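Section 5: Limiting what Bronidow apps send from your phone

Bronidow checks each app for location, contact and ad ID traffic. Set it up before you restore a backup.

1. Open Bronidow and tap Privacy, then App Traffic.
2. Turn on Block by Default. Maps and weather apps will ask for access the next time they open.
3. Tap Allow Once or Never.

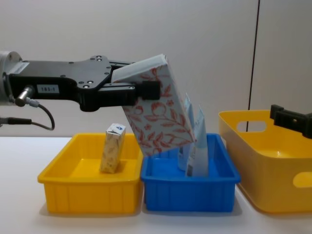
Tissue box held over a blue tray.

Note: Blocked requests stay in the log for 12 days.

4. Go to Network and select Stiltholm as the relay. Use Lurkby only if Stiltholm shows error 502.
5. Wait for the lock icon to turn solid.

Caution: Changing relays drops any call made over Wi-Fi. 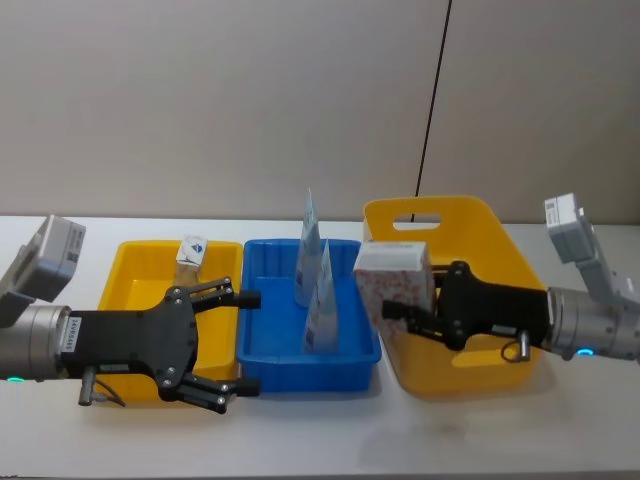

Photo: Lurkby Media Library

6. Under Ad ID, tap Reset. Repeat this after each system update.
7. To share settings with a second phone, enter the pairing code shown under Devices. The code expires after 5 minutes.

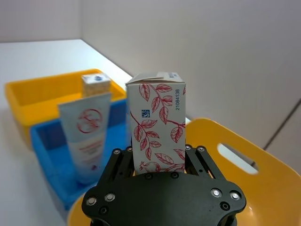
Box with a red leaf pattern, held upright.

Note: Games signed in through a social account may still send your profile name. Sign out inside the game, then clear its cache. For a full list of data types, see page 66.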